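October, late, kettle on

Spent the whole evening in the simulated kitchen again and I've got a headache to show for it.

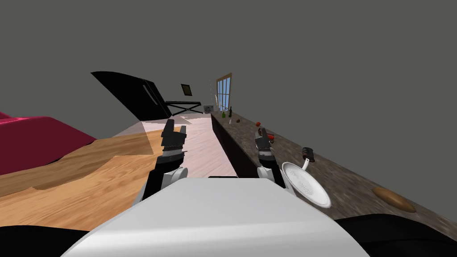 So why does a robot let go of something it has been told to hold? Most often the grip force is set too low for the weight, or the software reads a tiny slip as "job done" and opens the fingers.

Ours was the second one, I'm fairly sure, though it took me until gone nine to get there. The Grundisar build went in this morning and everyone at Brosedside was so pleased with it (me included, I'd even brought cake!) and then the counter-top runs started failing. I set off 50 before lunch and went out for a sandwich, and came back to a log full of the same fault code, 1856, over and over. Right gripper, every time. The left one hasn't put a foot wrong, but then I only ever have it wait out over the floor while the other arm does the reaching.

I blamed the little red and black thing first, as it's small and a fiddly shape to get hold of. Swapped it for the tomato and got 1856 again. Then I blamed the physics settings, changed 3 of them at once like an absolute beginner, and had to put them all back because I couldn't tell which had done what. Tea went cold somewhere in there.

What bothers me is the stop. When the fault comes up the arm is meant to freeze, and it doesn't, it carries on for 4 seconds with the fingers open. In a simulation that's a nuisance and a bit of a mess by the pan. The real arm over at Fedport is due this same build, and people stand next to that one. I've written to them and asked them to leave it on the old version, and I've put the fault report in under Buenaventura so it can't get lost among the small stuff.

Tomorrow I'll try the slip threshold on its own, one change, and write it down as I go. Must take the cake tin home too.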